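Thread on Dudulton's half-court defence, after a second full watch of Sunday's game against Clirnitz. Mostly about ball-screen coverage. Long.

1. The starting point. Dudulton have switched one through four all season and kept the centre in drop. On Sunday they dropped on every side screen and showed high on every middle screen. It's a different scheme and they ran it for four quarters.

2. I logged 62 ball screens. I'm only counting those where the handler used the screen. Slips and rejected screens go in a separate column, and transition drags are left out altogether.

3. Side screens first. Samran Chantharasri sat with his heels on the edge of the paint and gave up the pull-up. Clirnitz took it. They don't shoot it well and Dudulton were plainly content with that.

4. Middle screens are where it gets expensive. The high show puts Chantharasri level with the arc, so the low man on the weak side has to tag the roller and then get back out to the corner. That is a long way to run on each possession.

5. The low man was usually Necati Bilgin. His tags were on time. His closeouts got shorter as the game went on, and by the fourth quarter he was stopping a full stride away from the shooter.

6. Clirnitz saw it. From the middle of the third they put their best corner shooter on Bilgin's side every time down, and ran the screen with an empty strong-side corner so that there was only one possible helper.

7. The obvious counter is to pre-rotate and have the wing take the corner while Bilgin stays home. Dudulton did this twice. Both times Boonsong Tanasarn was late leaving the slot, and both times the skip pass beat him.

8. I don't put that on Tanasarn. He has played most of his minutes at the point of attack and the slot read is a new one for him. Give him a month of it.

9. Offence, briefly. The early-clock side entry from the Lastano game has gone. They walked into the same high set nearly every trip and the first action rarely started before 16 on the shot clock.

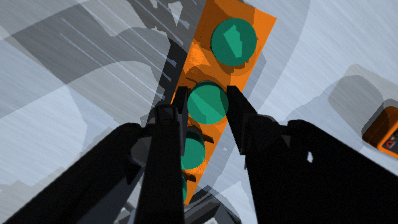
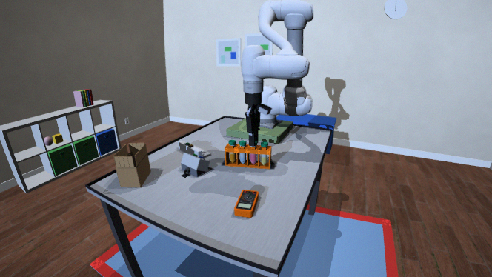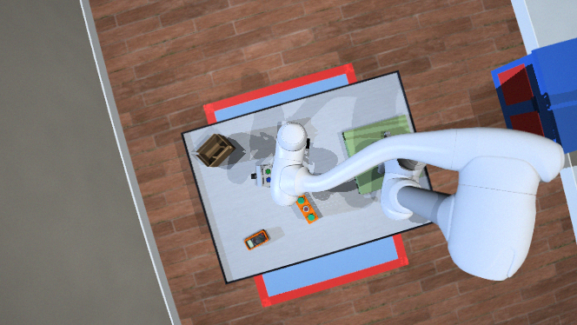
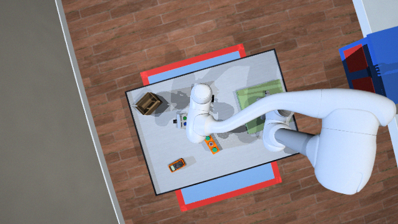 10. Back to the first action. When it starts that late there's time for one more screen at best, and the second one was nearly always set by a tired centre. Chantharasri played both ends of that for most of the second half.

11. Bench minutes. The reserve centre got one stint before half-time and none after it. With him on the floor Dudulton went back to plain drop on everything and conceded less. Small sample, but I would have looked at it again.

12. Rebounding was fine. Guards cracked back properly, and the second chances they gave up came from long misses, which you live with.

13. Attendance was given as 1,759, in a hall that holds 3,000. Decent for an evening tip against a mid-table side.

14. Someone asked about the free throws. I don't chart them. The box score has them and I've nothing to add to it.

15. Cuervo away next. They run far more side screens than middle, so expect more drop and fewer long closeouts for Bilgin. If they go to the middle early, watch where Tanasarn is standing when the screen is set.

16. Screen log goes up tomorrow, same columns as before plus one for empty corner. Corrections welcome, with a quarter and a game clock please.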